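Search reviews Enter keyword Go

Home | Reviews | Home Robotics | Buying Notes | Contact

April 10, 2024
By the Review Desk

Zevetti Two-Arm Tabletop System: Is It Ready for Household Work?

The Zevetti is sold as a general helper for small chores at table height: sorting, packing, opening and closing things. Our office evaluated it over 17 sessions with ordinary belongings. The zippered case proved the most useful test. Cloth gives way when it is pushed, and a zipper asks for one hand to hold and one to pull. 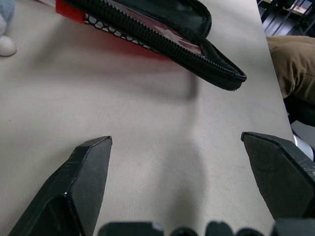 Wrist view: fingers open, partly unzipped pouch ahead.

The fingers are thick and blunt at the tip. They manage a cup or a book well. On fabric they are less certain, and over the review period the system often needed several attempts to take hold of an edge. The wrist view is clear enough for an operator to follow the work closely, and we consider it the best feature of the product.

Packing sports equipment was the second chore. A paddle case must be opened flat, filled and closed again, a job most children can do unaided. 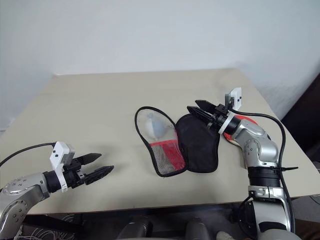 Both arms at the opened paddle case, ball in the clear side.

Working together, the arms are careful but slow. The system completed the full task without help in 5 sessions. The Rilico software update improved reach — it did little for grip.

At $2,000, with a further $500 for the yearly service plan, the Zevetti cannot be recommended to households at present. Workshops with simple, repeated packing duties may find it worth a trial.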